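Bent Wood Chair Seats – Care FAQ
33 shares | 6 comments

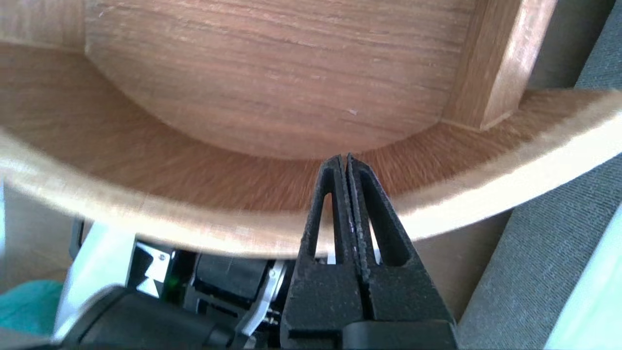
Which oil should I use on a Pirnaser seat?
Use a clear hardwax oil, one thin coat, and let it cure for 18 hours. Do not use furniture polish with silicone. Where a flat panel with a rounded edge sits inside a curved band of light wood, apply the oil with the grain on each part and wipe the joint dry. Fine scratches can be left alone – sanding removes the finish.

Can I order a replacement band?
Yes. Gravham and Prinetti bands ship in 6 weeks. Quote the model number.

Contact Pugh Seating | © Pugh Seating | Back to top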